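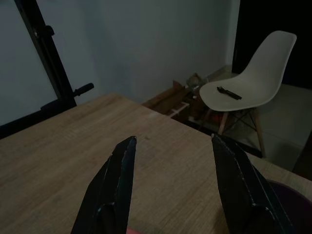

White heat mark on a secondhand wood table, is it the finish or the wood?

Posted 2020-05-18 by flovstead_kim

Hi all, hoping somebody has been through this. I picked up a secondhand dining table in November, light brown with a nice grain and a few knots, and I love it way more than I should for something that cost me 234 dollars and a very sore back. Last week I put a casserole dish straight down on it (I know, I know) and when I picked it up there was a cloudy white patch the size of a saucer. It doesn't feel rough or anything, it's smooth to the touch, just white.

I've wiped it with a damp cloth and then a dry one and left it alone for five days. No change. My sister says mayonnaise, my neighbor says a hair dryer, and the guy at the hardware store in Umberg tried to sell me a whole refinishing kit. I don't know what the finish is — the seller didn't know either, she got it from an aunt. I really don't want to strip the entire top if I can help it. Where would you start?

Selvaraj Patwary

White is the good color! White means moisture got trapped in the finish and hasn't reached the wood. If it was black or dark gray you'd be in for a longer job.

First figure out what you've got. Find a spot underneath or on the inside of a leg and dab it with a cotton swab and a little denatured alcohol. If it goes sticky after a minute, that's shellac. If nothing happens, try lacquer thinner the same way. Lacquer will soften, and polyurethane mostly just sits there looking at you.

For the mark I'd go gentle first. Lay a plain cotton T-shirt over it (no print, ask me how I learned that one) and go over it with a dry iron on low, no steam, a few seconds at a time. Lift and look every time. On my mother-in-law's table it took four or five passes and you could see the cloud shrink in from the edges. If it stalls, stop there and let the table sit overnight before you try anything else.

If there's still a ghost left, get the 0000 steel wool, the really fine stuff, put a few drops of mineral oil on it and rub very lightly with the grain. That will change the sheen a bit so you may end up waxing the whole top to even it out. I did mine with paste wax and it took one evening and most of a podcast.

Please don't let anyone talk you into sanding it yet. I started at 400 grit on a coffee table once, thinking that was practically nothing, and went right through the finish at the corner.

mikby_porch

Mayo worked for me. Left it on overnight, wiped it off in the morning. The kitchen smelled like a deli but the ring was mostly gone. Might have been the oil in it, so petroleum jelly would probably do the same and smell better. Mine was a cup ring though, much smaller than yours.

dottie.r

The iron thing does work but be careful if it's veneer, too much heat can loosen the glue and then you've got a bubble on top of a white spot. Look at the edge of the top and see if the grain carries over the side. If it doesn't, I'd skip the iron and try the jelly first.

Also get trivets. I bought cork ones after my own disaster and they live on the table now, right in the middle, so there's no excuse.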